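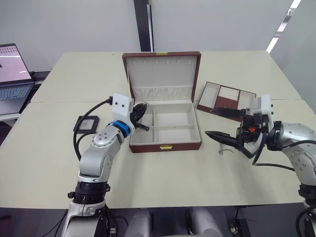

Jewellery boxes: your questions answered

We get a lovely lot of post about jewellery boxes at Irnano, and most of it comes down to the same handful of worries: what goes where, how to stop chains tangling, and what on earth to do with the odd earrings. Marietjie Ntuli has sorted other people's jewellery for years and still gets excited by a well-made ring roll, so she has written these answers. She updated them in April 2023.

Where do I start if everything is in one big heap?

Tip it out! All of it, onto a pale table or a plain sheet, so the tiny things show up. Please don't try to sort inside the box, you'll only push the studs further into the corners. Make rough piles first: rings, earrings, chains, bracelets, watches, brooches, and one pile for anything broken or unidentified. Only when the piles are made should you think about which part of the box each one belongs in. I've seen people get through a drawerful in one evening this way and then ring their sister to tell her about it.

Should I take the lift-out tray out while I sort?

Yes, and put it down beside the box where you can reach both. The tray is for small things you wear often and the base is for bulkier things, so you want to be able to drop each piece straight into its proper layer. It's much nicer than lifting the tray in and out with your elbows while holding a bracelet in your teeth (I have done this).

What are the padded rolls for?

Rings, mostly. You press the band down into the gap between two rolls and the padding holds it upright, with the stone on show. Stud earrings sit happily there too if you fasten the back on first and tuck it into the gap.

If the rolls are very tight when new, run a clean finger along each gap a few times. They loosen with use. Chunky rings with wide bands can stretch one gap more than the others, so I keep mine at one end and leave that end for them.

How do I stop necklaces tangling?

My favourite question! Fasten every clasp before you put a chain away. An open chain is a tangled chain in the making, and a fastened one has far less chance to wander.

After that you have choices. Fine chains like to hang, so if the lid of your box has hooks, use them, and let the ends drop into the pocket below if there is one. The gathered fabric keeps the lengths from swinging about when you close the lid. Heavier chains can lie coiled in the base, one to a compartment if you can spare the room. For a really fine chain, thread one end through a drinking straw cut to half its length and then fasten it. It looks silly and works beautifully.

I have a chain that is already knotted. Is it ruined?

Almost never. Lay it on a smooth, hard surface, put a drop of baby oil on the knot, and tease it open with two pins. Work from the middle of the knot outwards and don't pull on the ends. Put the radio on and expect it to take a while. Afterwards wash the oil off in warm water with a little washing-up liquid, and let the chain dry completely before it goes back.

What belongs in the big compartments at the bottom?

Anything with some body to it: bangles, watches, beads, brooches, the cuff you bought on holiday. Crossed dividers give you four good squares, and my own rule is one kind of thing per square. Bracelets in the back left, watches in the back right, beads at the front. It doesn't matter what order you choose as long as you stick to it, because after a week or two your hand goes to the right corner by itself – a small joy when you're getting dressed in the dark.

Put a soft pouch round anything that scratches easily. Pearls and opals in particular should not share a square with metal.

Can I keep things other than jewellery in there?

Of course you can. Spare watch straps, collar stiffeners, hair slides, a little framed keepsake, your grandfather's cufflinks. A large compartment will take flat things with hard edges very well, provided you lay them in first and don't pile chains on top.

Is one large box better than two small ones?

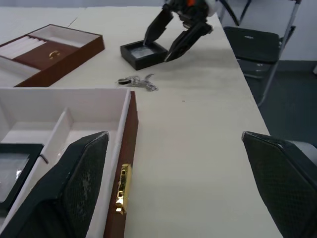
Large and small together, if you have the space

I'm a great believer in the pair. Keep a big box for the bulk of your things and a smaller one, with its own ring rolls and a plain compartment or two, for what you wear week in, week out. The big one can live in the wardrobe and the small one on the dressing table. If both have the same sort of reddish-brown outside and pale lining they look smart side by side as well, though mine don't match in the slightest and I love them both.

If you only have room for one, choose by what you own most of. Lots of rings and studs – go for rolls. Lots of bangles and beads – go for deep squares.

How big a box do I need for my collection?

Lay everything out in the way you'd like it stored, with a bit of space round each piece, and measure that. Then allow a little more, because you will be given something for your birthday. One reader wrote in with 24 rings and 16 pairs of studs and fitted the lot into two sets of rolls, with the drop earrings hung separately. Please don't buy a box that is full on the first day. Things get squashed, and you stop putting them back.

How do I clean a pale lining?

Start dry. Empty the box, turn it upside down and give it a gentle tap, then go over the lining with a soft brush (a clean make-up brush is ideal for the gaps between ring rolls). Pick up fluff with a bit of sticky tape wrapped round your finger. For marks, use a barely damp white cloth and dab, never rub. Leave the lid open until everything is properly dry, overnight if you can bear it.

And the outside?

A soft, dry duster will do most of the time. If yours is real leather, a tiny amount of leather cream twice a year keeps it supple. Leather-look finishes only want a damp cloth. Go carefully round the clasp, and keep metal polish well away from it, as plated clasps can lose their colour.

My silver goes black in the box. What can I do?

Silver tarnishes in damp air, so keep the box out of the bathroom and away from outside walls. Slip an anti-tarnish strip into the base and another under the tray, and write the date on the back so you know when to change them. I do mine every July. Wearing your silver helps too! The pieces I put on most days hardly ever need a polish.

What about earrings that have lost their partner?

Give them their own compartment and a bit of patience. Partners turn up in coat linings, in bed, in the vacuum cleaner bag. After a year I let myself turn the survivors into something else: a single stud makes a sweet pin for a hat or a lapel.

How do I pack a jewellery box for a house move?

Don't leave it to fate and the clasp. Put chains in separate small bags, fasten each one, and leave the ring rolls filled but lay a folded handkerchief over the top. Fill any empty squares with tissue so nothing slides. Put the tray back in, close the lid, tie a ribbon round the whole thing and carry it on your lap.

Can I send in a question?

Please do. Write to Marietjie through the contact page and tell her what you have, what it lives in at present, and what drives you mad about it. She answers every letter, and she is especially fond of the knotted ones.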